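Clindon Car Storage » FAQ

Updated June. Still stuff missing, will add as it comes up. Call the desk if yours isn't on here.

Where are you exactly?
Gallagher Road, Mistthorpe. Unit 318, the one with the double gate. GPS sends you to the wrong side of the rail line, ignore it and come in past the tire shop.

What do you store?
Cars, mostly. Corvettes, Mustangs, a few older trucks. Motorcycles if they're on a stand. No boats, no RVs, no trailers over 9 feet.

How much?
$2,650 for the season, one car, indoors. Paid up front. Battery tender included. Second car from the same owner, ask Hanane, she does the rates.

When does the season start?
October. Ends in April. Early drop-off OK if there's floor space, call first.

Can I come get my car mid-season?
Yes. 2 days notice please. Cars are parked close and we may have to move other peoples stuff to reach yours. First pull is free, after that there's a move fee.

Do I need insurance?
Yes. Our policy covers the building. Your car is on your own policy, storage or "comprehensive only" is usually fine but ask your agent. Bring the card at drop-off, we copy it.

How should I bring it in?
Washed and dry. Full tank, stabilizer already in, driven a few miles so it gets through the lines. Fresh oil if it's due. Tires a bit over normal pressure, never past the sidewall number. Take food and paper out of the cabin, mice like both.

Handbrake on or off?
Off. We chock.

Do you start the cars over the winter?
No. Ten minutes idling does more harm than good, puts moisture in the exhaust. If you want yours run up properly, come do it yourself or talk to Cormac about a road exercise. Plates and insurance have to be live for that.

Car covers?
Bring your own, soft and breathable. No plastic tarps. Name on the inside hem in marker, we've had three gray ones get mixed up.

Mine leaks a little.
Most do. Tell us where and we'll put a tray under it. Fuel leak is different, fix it first, we can't take it.

Can I work on my car there?
Light stuff only, in the front bay. No welding, no paint, no draining fuel. Book the bay with Aidan Heffernan.

Is it heated?
Kept above freezing, and dehumidified. Dont expect to be comfortable in a t-shirt.

Do you do transport?
Not us. Dodlow runs enclosed trailers out of the same road, most of our owners use them. Book direct, then tell us the arrival time so someone's at the gate.

What if I'm late picking up in April?
Grace till the end of the month. Then weekly rate.

Who has my keys?
Key safe in the office. One set per car, tagged. Chanida has the log.
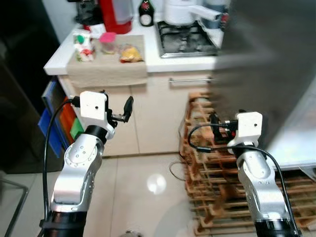
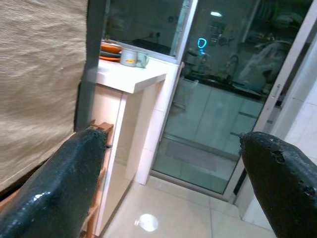
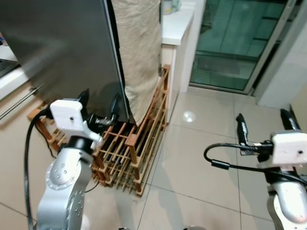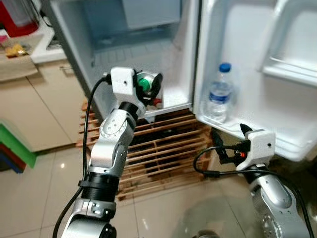 Kitchen. Photos: Yuxi Jin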